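Lecture 6: Perception for Shelf and Basket Tasks
Instructor: Josée Chan. Lab: Aarne Savolainen, Gallagher 152

Last time we planned paths to a goal we already knew. Now we have to find the goal ourselves, and I think it's the best part of the course! Our running task in Alora is simple to say: take a snack off the stand, put it in the basket.

Start with the basket. It's full of holes, so a plain color mask breaks into pieces and background colors leak through the slots.
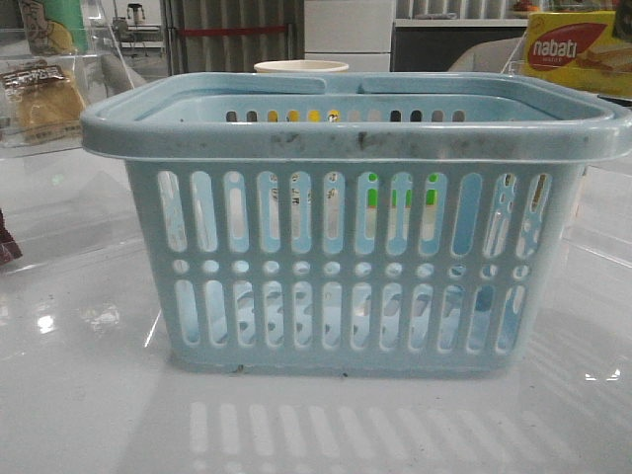

Figure 6.1. Fixed view of the basket. Note the slots and the reflection on the tabletop.

Fit the rim first. It is thick, it is one color, and it gives you the opening, which is what the planner wants anyway. Then look at how steady your fit is from one still to the next. Glare on a glossy table can pull the lower edge down into the reflection, so compare your result on the second still before you trust it.
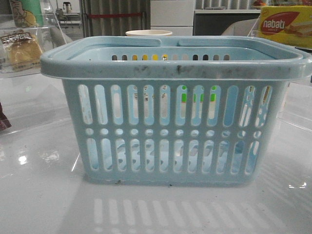 From fixed view to wrist view

The fixed camera gives us the goal and the wrist camera gives us the grasp. Clear acrylic is lovely trouble for both, with doubled edges and very little color of its own. Mask the wrapper, take its long axis, and turn the gripper to match before you come down.

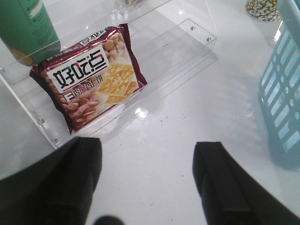 In Tritix the angle goes into the grasp node as degrees, measured in the gripper's own coordinates. Try 70 as the edge threshold and play with it from there. Small changes do a lot, and it's really fun to watch the axis snap into place.

For the lab: run both fits, save your overlays, and bring one failure you can explain. Read the Fombridge notes on hand-eye calibration, up to page 235.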